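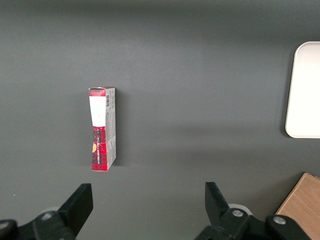
2018-06-04 — Filtesach gripper kit, trial unit, first real day on the bench. Spec sheet claims 1,000 cycles between finger checks, we'll see. Calibration went quicker than the Maltico one did in December. Wrist view is usable, got the plaid box upright with both fingers open and the barcode up top on the side panel. Small print on it is hopeless at that distance, so don't plan on reading labels off this camera. Glare band on the gray table too. Try lower exposure before touching the lights.

Installer still asks for a licence key every restart. Emailed Noel Ambrosio at Fajardo (they resell it), no answer yet. Quote is good for 2 weeks. Default grip force is set way too high for cartons, changed it in the config and saved as profile 103. Manual has the force table in the wrong units, page is marked with a sticky.

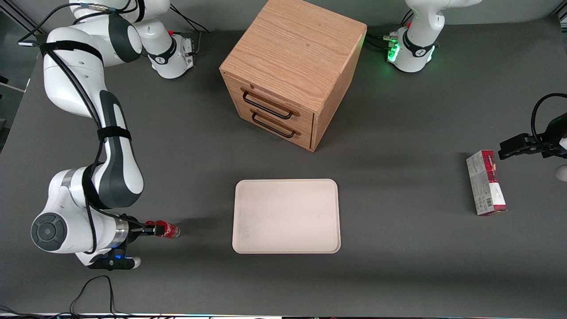 Two-arm mode next, this is the part we'd be paying for. Soker add-on needs its own config file and will not load if the names have spaces in them — lost half the morning to that. Red bottle in the right gripper, held sideways, cap end in the fingers. Left one over by the upright box, no contact. Want more clearance there before any fast moves. Cables below the right gripper are a mess, tie those up befor the next session.

To do: ask Fajardo if spare fingers are included. Rerun calibration cold. Drawer handles not tryed yet, need a slower approach profile. Check whether the 1,000 counter resets on power off, if it does then the log is no use to us.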